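About Umemeo

Umemeo writes and maintains working rules for people who record manipulation tasks with hand-held grippers.

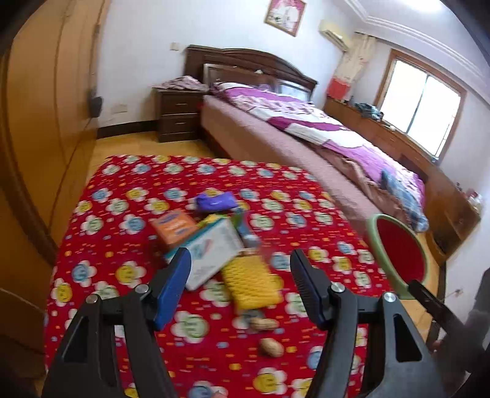

We began as the procedures desk of Angelovski, a firm that builds test rigs, and became a separate company when outside clients started asking for the rulebook without the rigs. Our office is in Bunolberg. We do not sell hardware and we do not train models.

What we publish

The main document is the Zesham Code, now in version 2. It has 261 clauses covering site consent, layout of objects, operator handling, file checks and storage. Each clause is marked "must" or "should". A "must" clause has a test attached, and a recording that fails the test is withdrawn from the batch. A "should" clause can be set aside if the operator writes down the grounds before the session starts.

How the rules work on site

Most of the recordings we audit are made in private homes, so a good part of the Code deals with rooms that people live in. The householder signs for each room separately. Letters, screens and photographs of family members are put away or covered. Furniture stays where it is. Small objects are set out on a plain or patterned surface, and the type of surface is entered in the log – floor, bed, table or worktop.

The operator checks finger pads and linkage bolts before the first take and again after any knock. The jaws start open. Food items and sealed packets may be used, but medicines, blades and glass may not. Anything dropped is left until the take has ended.

Audit

Clients send us sessions in batches of up to 2000. We read the logs in full and view a sample of the recordings, chosen by us. To date we have audited some 1760 sites. Findings go to the client in writing, with clause numbers, and the client has one month to reply. We do not publish findings.

Changes to the Code

The Code is revised each January. Proposals may come from clients, operators or householders, and should quote the clause concerned. Withdrawn clauses keep their numbers – they are not reused.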